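Commercial Mortgage Closings: Data Card

Summary

One row per closed loan on income-producing property, compiled from the closing files of Lokelska, a mortgage brokerage working mostly with hotel and apartment owners. The table has 116 rows and 48 columns. It was put together so that analysts could compare quoted terms with closed terms without opening the files one by one. Last revised 15th February.

Contents

closings.csv — the main table, one row per loan
quotes.csv — lender quotes, keyed to the main table by loan_id
properties.csv — property type, size, year built and year of last major renovation
codes.txt — the short codes used in the text columns
pictures/ — pictures used in this card

Where the records come from

Lokelska's offices in Grirnitz and Clarnik kept separate files until the two were merged. The Grirnitz files were typed from signed term sheets and settlement statements. The Clarnik files came out of an older tracking sheet, and some of their columns were never filled in for loans under the smallest size band. Where the two offices both worked on a loan, the Grirnitz record was kept and the other dropped.

Hotel loans from the Nasution portfolio were closed as a single facility but are entered as 3 rows, one per property, with the balance split by allocated loan amount. Use facility_id to group them again. The interest rate and maturity are the same on all of them.

Main columns

loan_id: text, unique. The prefix G or C gives the originating office.
facility_id: text, blank unless the loan is part of a larger facility.
loan_type: bridge, construction, permanent or mezzanine.
recourse: full, partial or none. Standard carve-outs do not count as partial.
amount_closed: US dollars, whole numbers. Later advances are not added in.
rate_type: fixed or floating.
rate_closed: percent per year. For floating loans this is the spread over the index, and the index is named in rate_index.
term_months: the initial term only. Extension options are in ext_options.
io_months: months of interest-only payments. Zero means none, blank means not recorded.
ltv_closed: closed amount divided by appraised value.
dscr_uw: debt service coverage as underwritten by the lender, not as calculated by us.
cash_out: yes or no. Yes if any proceeds went to the borrower after payoff of existing debt, reserves and closing costs.

Missing values

Blank cells mean the item was not found in the file. Please do not read them as zero. The column most often blank is dscr_uw, mainly on bridge loans where the lender sized to value and never stated a coverage figure. Appraised value is blank for construction loans that closed on cost.

Known problems

Ground-leased properties are flagged in properties.csv, but the remaining lease term was entered two ways. Grirnitz counted from closing and Clarnik counted from the start of the lease. The column lease_basis says which one applies. We have not converted them.

Quotes that came in by phone were logged only if the lender later followed up in writing, so quotes.csv undercounts lenders who passed early. A loan with one quote was not necessarily shown to one lender.

Prepayment terms are free text. Yield maintenance, defeasance and step-down schedules all sit in the same column, and the wording follows the loan documents.
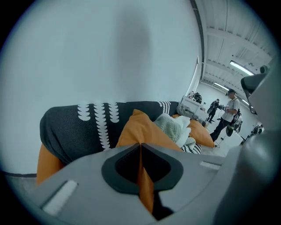

Property type is a single code for each loan, taken from the largest use by floor area, so a hotel with shops on the ground floor is coded as a hotel. Color is used in the summary charts only to separate these codes, and the shades were changed in October after readers had trouble telling two of them apart. Hotels are now a plain orange, like the strip of fabric showing in the narrow slit of the opening, and land is a pale gray. Charts saved before the change still use the old shades — check the legend before putting old and new ones side by side.

Suggested use

Comparing quoted and closed spreads works well for permanent loans with a term of 60 months or more. The mezzanine rows are too few for averages to mean much. Rates should be compared within the same quarter, using close_qtr.

Access

Property names and street addresses have been removed. Borrower names were never entered. Requests for corrections should give the loan_id, the column name and the page of the closing file that shows the right value.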